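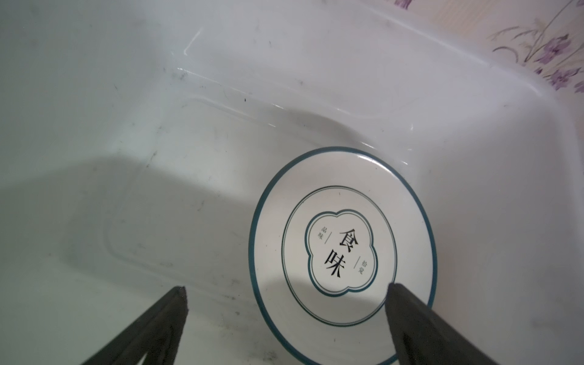 **Does a dish need rinsing before it goes in the rack?**
Only if food has dried on it. Scrape the rest and leave it.

# Moststead washing-up notes

Notes on how crockery gets washed in the shared kitchen at Moststead, kept by Jummai Fashola. Corrections welcome, though I'll want to see your working.

## What's in here

- `dishes.csv`: 219 rows, one per dish washed
- `basin.csv`: water changes, with time of day
- `marks.md`: wording and patterns on the crockery, such as the plate with the teal band and 食味 in the middle

## What I don't trust

The `clean` column is somebody's opinion. Olumide Sani and Kyriaki Zervas both judged the same 66 dishes in March and disagreed on 6 of them, mostly over greasy rims. I've kept both answers.

`minutes_soaked` came from the kitchen clock, which runs fast. Treat short soaks as guesswork.

The Bredeck notes that ours grew out of say a long soak always helps. I can't find that in our rows. Egg, maybe. Rice, yes. For everything else the soaked dishes look much like the unsoaked ones, and 219 rows won't settle it. Ask me again at 1,000.

## Patterned dishes

Use a soft cloth on anything with a printed or painted design. Fatima Nwachukwu thinks scourers are fine on glaze. She may be right, but she hasn't tried it on her own plates.

## To do

- [ ] Split `bowl` from `deep plate`
- [ ] Find out who entered "sort of" under `clean`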